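Mahama cell notebook, May, morning session

Blocks, take two. We're after pick examples for the Zonden policy, and I'm really happy with how the cell is behaving today. Both arms homed on the first try after the firmware load, teleop lag is way down, and the gripper release finally feels crisp instead of sticky. Whoever retuned the leader springs, thank you!

Total before this session was 194 usable episodes. Now at 271, and I still have the afternoon. Best morning we've had on this task by a long way.

Wrist view

I went back through the wrist streams over coffee, mainly to see how much clutter the policy will have to live with. Plenty! The red plug on the end of the charging board lead can land right between the fingers, with the blocks pushed off into a corner of the view. Good. I want episodes where the target starts near the edge and the arm has to go look for it – the old Plondport set had everything dead center and the policy fell apart as soon as we moved a block a hand's width over. 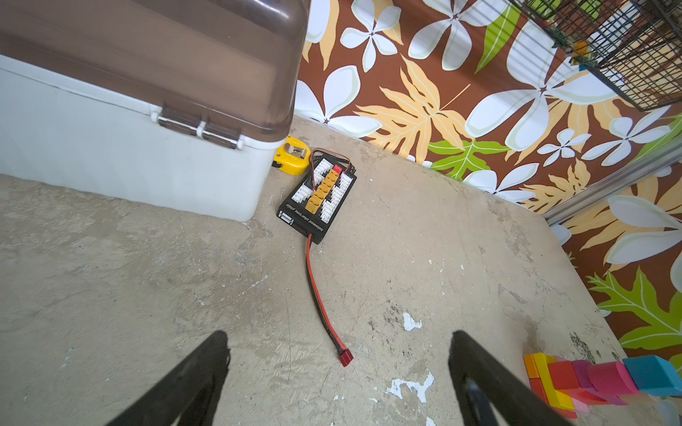 Things I changed
- Slower approach for the last stretch before the close. Fast closes were knocking the cylinders over and I was tossing too many takes.
- Exposure locked on both wrist cameras. Auto was hunting every time a white paint patch on the floor came into view.
- Episode starts when the operator presses the pedal, with no more trimming by hand afterward. Jatance reads the pedal event straight into the log now, lovely.
- Both grippers start open. Please stick to this, mixed starts made a mess of the first batch.

Fixed camera

Checked the fixed view against the wrist streams for sync and they line up to within a frame or 2, close enough for us. What I like in this view is that both grippers and all the blocks are in it together, so when a wrist stream gets confusing I can just look across and see which arm is near what. The teal arch is my favorite for this, very easy to find. The tan cylinder is the one to watch, its color is pretty close to the floor and I expect the detector to grumble.

I also tried a handful of two-arm takes, left holds and right picks. Rough, but some of them are lovely to watch back – I want a lot more of these.

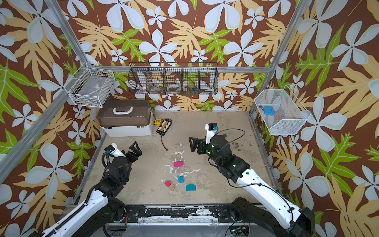
For the afternoon
- Shuffle the blocks between every take, including some touching each other. The red and tan cylinders side by side make a nice hard case.
- More left arm. I'm right-handed and it shows in the data.
- Tag two-arm takes separately in Jatance so they don't get mixed into the Zonden pick set.
- Back up to the Plondport drive before leaving, it was almost full last time I looked.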